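Brigitta Zaugg took up brush writing at 50, after a neighbor gave her a bottle of ink she had no use for. Seventeen years later she teaches it two evenings a week in Flustcombe, in a room above the old Plattner shoe store. I went to see her in August, before the fall classes started.

She made tea first. Then we talked about brushes, which is what most people write to her about.

"Everyone wants to know what to buy," she said. "I tell them one small brush and one big one, and don't buy the big one yet."

New students usually start on the small brush and stay with it for months. Zaugg has them write the same few strokes until the page is full. Some quit at that point. Ilham Tazi, who has been coming for 2 years, nearly did.

"I was bored," Tazi told me. "Then one night my horizontal line came out straight, and I kept going so I could do it again."

A good part of the first lesson is spent at the sink. Zaugg uses cool water and no soap, and she keeps rinsing until the water runs clear. She squeezes the hair lightly between two fingers, shapes it to a point and hangs the brush with the tip down.

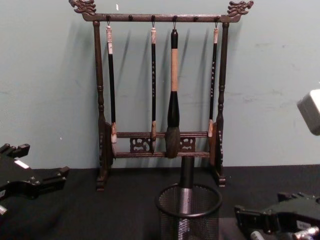 "If you stand it in a jar with the hair up, the water goes down into the handle," she said. "The glue gets soft. I lost my first good brush that way, and it cost me 33 dollars, a lot for me then."

She doesn't think a student needs a fancy rack. For years she used a curtain rod and cup hooks from the hardware store. Tarek Kanaan, another of her students, hangs his from a nail over the kitchen counter.

"It works fine," he said. "My wife would like it moved."

I asked her how long a brush lasts. She said it depends on the paper and on how hard a person presses. Her own small ones get a year of steady use. The large ones last much longer, mainly because they come out less often. Big characters take a lot of ink and a lot of floor, and the room over Plattner's is narrow.

When a brush won't hold a point anymore she keeps it for mixing ink or for dusting.

Classes start again in September, at 7 in the evening. Paper and ink are included. Students can borrow a brush for the first month, and Zaugg asks that they wash it themselves before they go home.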